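Room to Work: How Dreltley Is Bringing Its Shared Workshops Back into Use

For most of the last century the town of Dreltley made things. Its lanes held joiners, binders, saddlers, sign painters and a number of small engineering firms, many of them employing fewer people than would fill a bus. When those firms closed or moved to larger premises on the ring road, the buildings they left behind were too small for modern industry and too rough for offices. A good number stood locked for years.

The Laryea Trust was set up to deal with this problem. It holds the leases on 16 former workshops in the streets between the canal and the old corn market, and lets space in them by the month, the week or the day. Tenants pay a single charge covering rent, heating, light and insurance of the building. They bring their own tools and insure their own stock.

Aníbal Coelho, the Trust's director, trained as a surveyor and spent his early career valuing commercial property. He is frank about what the market made of the Dreltley workshops.

"They were given a value of nothing, or less than nothing, once the repairs were counted," he said. "A buyer would have paid for the land and taken the roofs off. Our view was that a dry room with a good floor and a north light is worth something to a person who needs one."

The first building to reopen was the Clastitz works, a two-storey brick range named after the family of bookbinders who put it up. The roof had failed at the eastern end and pigeons had been living in the upper floor. Repairs took longer than planned. The original slates could not be matched, and the Trust spent most of one winter in correspondence about whether a near match would be acceptable to the planning authority. It was accepted in the end, on condition that the new slates were kept to the rear slope.

Inside, the Trust has done as little as it could. The walls were brushed down and limewashed. The hoist was left in place, although it is no longer used. New wiring runs in surface conduit, so that sockets can be moved when a tenant's needs change. The ground floor has a concrete slab and takes the heavier trades, while the upper floor, which is boarded, is kept for work at the bench.

Demand has been steady from the start, but its nature has surprised the Trust. The original business plan assumed that most tenants would be craft workers seeking a permanent base. In practice a large share want a room for a fixed piece of work and then leave. A theatre company painted its backcloths in one unit over a spring. A pair of upholsterers took the room beside it to complete a hotel order and gave it up when the last chair had gone.

Yayra Adjei, who manages lettings, has rewritten the tenancy agreement twice to suit this pattern. The current version runs to 5 pages and can be signed on the day. Notice on either side is short. Deposits are kept low, and a tenant who leaves the room clean has the whole sum returned.

"The old agreement was drawn up for people who meant to stay for years," she said. "We were asking someone who needed a room until May to promise us far more than that. Several good applicants read it and went home."

The Trust has also revised its approach to furniture. Units were at first let bare, and tenants lost days in finding benches and shelving. Each room now comes with at least one large table, a lockable cupboard and a sink, or the use of a sink nearby. Tables may be covered, marked out or fixed to as the work demands, provided that the top is made good at the end of the let. 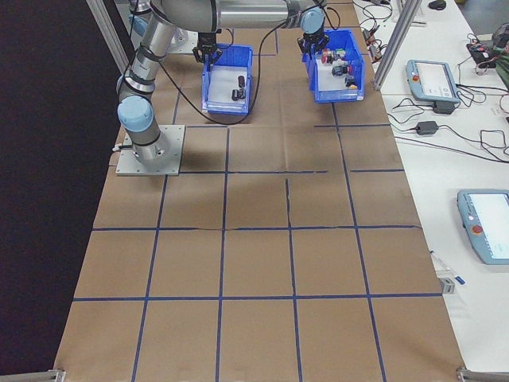
A work table covered in brown paper and marked out with blue tape.

Money remains the chief concern. Rents meet the daily running costs of the buildings but do not pay for major repairs, and the Trust depends on grants for these. An award of £3,000 from the Plustura Fund paid for the survey of the next building in line, a former harness maker's in Saddlers' Yard. The survey found the walls sound and the drains in poor order. Work on the drains must be finished before any letting can be considered, and the Trust has yet to secure the full cost.

There has been some opposition. Residents of the yard have raised the question of noise, and of vans loading early in the morning. The Trust has agreed that no machinery will run there before 8am and that deliveries will be made from the canal side. Mr Coelho accepts that these terms will rule out some trades, among them metalwork, and expects the building to suit printers, textile workers and instrument repairers.

A waiting list for Saddlers' Yard has been opened. Applicants are asked to state the kind of work they intend to do, the floor area they need and the length of time for which they expect to need it. Existing tenants of the Clastitz works may apply to transfer, and will be considered on the same terms as new applicants.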